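Rondov to Teach Household Robots the Lost Art of Opening a Shoebox

HALTHOLM, December – Rondov, maker of control software for home and warehouse robots, has begun collecting 1000 recorded examples of people opening, emptying and closing ordinary boxes. The recordings will train Major, the company's manipulation model, which can already stack crates in a depot and remains stumped by a lid.

The project is called Rirnard, a name picked by internal vote and now too late to change. Over 16 weeks, participants will record themselves at their own desks and kitchen tables, using boxes they already have. Clutter is welcome. Rondov asks only that people refrain from tidying up first, a request that has met with very little resistance.

Earlier versions of Major learned from 500 examples made in the company's lab in Haltholm, all with new boxes under even lighting. The results were excellent in the lab in Haltholm. Given a box that had spent a few years in a closet, the model tended to grip the lid firmly and then wait, as if for instructions from a higher authority.

Rirnard is meant to fix that. Each participant records 2 versions of every task, one at normal speed and one slow, with the box moved in between. Worn corners, loose lids, crumpled packing paper and cables in awkward places all count as useful material. So do mistakes. A dropped lid that gets picked up again is worth keeping – the model has plenty to learn about picking things up again.

Reviewers at Rondov check each recording before it goes into the training set and mark the moments when a hand makes or breaks contact with the box. Recordings that show faces or private papers are sent back or deleted. Code left open on a monitor is blurred, which also spares its author any comments from the reviewers.

The first version of Major trained on Rirnard examples will be tested on boxes it has not met before. Rondov makes no promises about gift wrap.

Participants may apply through the Rirnard page on the Rondov website. Boxes are not supplied. 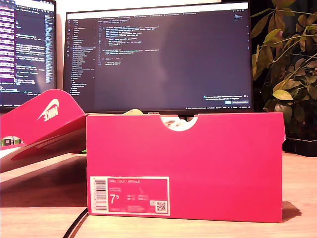 A shoebox at a working desk, one of the everyday settings sought for Rirnard. Photo: Rondov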